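We use cookies to remember your language and region. Accept all | Manage preferences

7.3 Recovering from a stalled approach (fault N-4)

This section applies to Nimri controller software version 3 and to the Parken simulator. Fault N-4 is raised when the base reports zero travel while the drive command is still active. The usual cause is contact with low furniture that the planner has treated as passable.

CAUTION: On physical units, press the stop button before clearing N-4. The drive command is held in memory and resumes as soon as the fault is cleared.

1. Set the mode selector to HOLD.
2. Open the fault panel and write down the last commanded heading.
3. Select Drive > Flush queue. The queue counter must read 0.
4. Reverse the base at creep speed until the contact flag goes out.
5. Clear N-4.
6. Run a fresh localization pass. Do not reuse the stored pose.

If the fault returns within 2 attempts, stop and go to 7.4. Repeated attempts overheat the drive on physical units and fill the event log in simulation. The log holds 4,000 entries and overwrites the oldest first – export it before going further.

7.4 Checking the obstacle layer

The obstacle layer is built from two sources: the room mesh and the soft-goods list. N-4 faults recorded at the Clarnatden test site in August were traced to the second source. Cloth items had been loaded as visual only, with no collision volume.
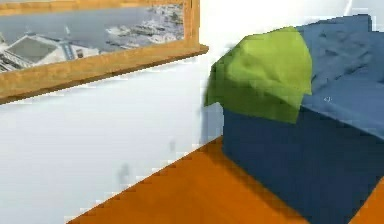

Soft goods must be checked one at a time in the layer editor. A cloth with no volume of its own is ignored by the planner even where it extends past the object that supports it, and the path is then drawn too close. Pay most attention to corners. The green cloth over the corner of the blue furniture is a typical case: one flap reaches out beyond the side of the box, so a clearance measured from the navy face alone is too small. Measure from the outermost point of the cloth.

1. Load the room and switch the view to Layers.
2. Select each cloth item and confirm that Collision is set to Hull. Visual is the default after import.
3. Set the margin to 4 cm.
4. Rebuild the layer and save it under a new name.
5. Repeat the approach at creep speed.

NOTE: Picture frames and other wall-mounted items above base height may stay on Visual for base travel. Set them to Hull before any arm motion.

If N-4 persists after the rebuild, send the exported log and the saved layer to Bilal Aoun at Catville support. Keep the unit in HOLD until you receive a reply.

Section revised 04/09/2024

Get manual updates by email. Enter your address to subscribe to the newsletter. You can unsubscribe at any time.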